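Wiki > Equipment > Hand-held tools > Bindum table

Bindum table
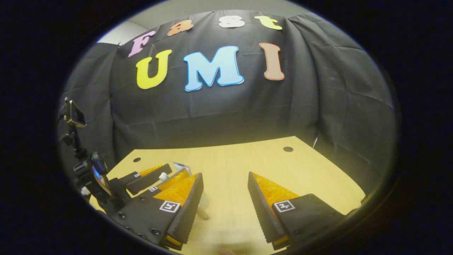 The Bindum table is a recording station for hand-held grippers, kept in the Chisholm workshop in Plesberg. It is used for short tasks with small objects, which a person performs with a gripper in the hand. The recordings are later used to teach the same tasks to a robot arm. The name Bindum belonged first to the room and passed to the table when the room was divided. In older notes the station is also called "cell 7".

Layout

The station has a light wooden tabletop with a black fabric backdrop behind it. The backdrop has two purposes. It hides the movement of people in the workshop, and it gives a dark, quiet surface against which the fingers and the objects are easy to separate. The cloth is not stretched. Earlier it was fixed on a stiff board, but the board gave reflections under the ceiling lamps and it was taken away. Cut-out colored letters spelling "Fast UMI" are pinned to the upper part of the cloth.

Small objects are put directly on the wood. The table has no fixed start positions, and the operator is asked to change the placement between recordings. Objects which are not part of the task may stay on the table if they do not block the movement of the hand.

Fingers

Each finger has a black ridged blade of the fin-ray type together with a soft orange pad. When the blade is pressed from the inner side, it bends around the object and does not push it away. This makes the finger suitable for small round items, but it also means that the blade gets tired with use. A tired blade does not return fully to its shape, and the gap between the two tips becomes uneven.

Blades are always changed in pairs. The procedure was written by Leokadia Pawłowska, who looked after the station in its first period, and it is still followed with small changes:

The gripper is laid on a folded towel with the fingers open.
The screws of the finger base are loosened by hand, first the outer ones.
The old blade is pulled straight out. It should not be turned, as turning can damage the seat.
The new blade is pushed in until it stops, and the screws are tightened in the opposite order.
The gripper is closed slowly 9 times without an object. If the tips do not meet, the blade is taken out and seated again.

The pads last longer than the blades. They are wiped with a damp cloth and a little mild soap. Alcohol was used in the beginning, but it made the surface sticky and the practice was stopped.

Markers

The finger bases carry square black-and-white markers. The software reads them to know how wide the gripper is open. The markers are printed on labels, and most faults of the station come from them and not from the mechanical parts. A corner which has lifted, a fingerprint or a scratch can be enough for the reading to jump.

A damaged marker is replaced with a new print of the same number and the same size. The old label must be removed completely, including the glue. After the replacement the opening width has to be calibrated again, even if the new label seems to be in the same place. In one case in July a label was put on upside down, and 1103 recordings had to be checked again by hand. After this, Tyson Lemieux added a small arrow to the printing sheet, outside the square, which is cut off after the label is in position.

Daily care

The station is checked before the first recording of the day. The person on duty opens and closes each gripper, looks at the markers under a side light and wipes the lens. Any dust on the cloth is removed with a roller. A test recording is then made and compared with a stored one. If the difference in opening width is over 6 percent, the station is not used until it has been calibrated.

Cables are a known weak point. They should be led away from the hand, and the plugs should be checked by touch and not only by eye. A loose plug usually shows itself as a short gap in the recording.

Spare parts

Blades, pads and printed labels are kept in the drawer marked Idance, named after an older project that used the same fingers. The last pair of blades must not be taken without ordering new ones. Used blades are kept for tests of other finger bases.

See also: Calibration of opening width; Marker printing sheet; Chisholm workshop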